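Llevo desde octubre con el mismo disco en los cascos y ya me tocaba contároslo, que luego me decís que esto lo tengo abandonado. Se llama Sterkelero, lo firma el dúo Uvon y dura lo justo para el trayecto al trabajo (si pillo todos los semáforos en rojo, mejor todavía). 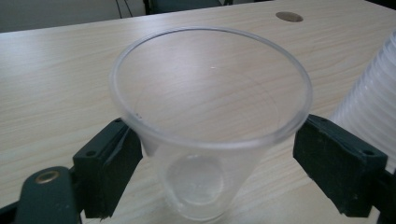 Las canciones

Abre "Tahiri", casi 14 minutos de sintetizador que al principio me desesperaron y ahora no me salto nunca. El bajo entra tardísimo, ¡pero cómo entra! La segunda es más bailable y bastante más floja, con un estribillo que me suena a otra cosa y no caigo a cuál.
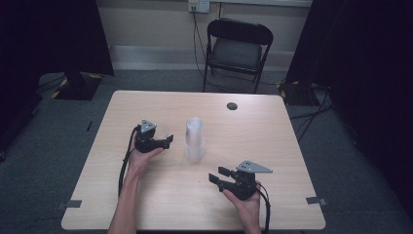 Said Bouazza me escribió que la floja es justo su favorita, y que el estribillo en directo gana muchísimo con la voz doblada. Puede ser, Said, le daré otra oportunidad este fin de semana.

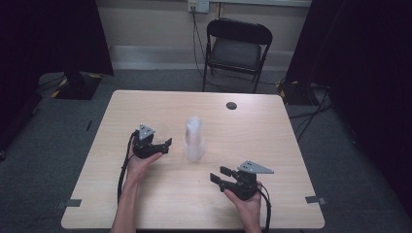 El vinilo

Lo edita Rusine en una tirada de 500 copias, de las que 50 llevan la funda firmada. La mía no, claro, llegué tarde como siempre.
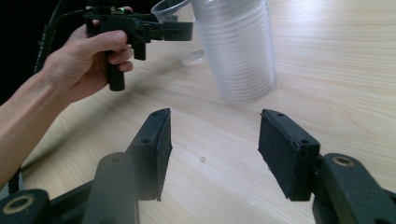

Para escucharlo

Lo tenéis entero en la página del sello. Empezad por la cara B, con calma y con buenos altavoces, y me contáis en los comentarios qué os parece.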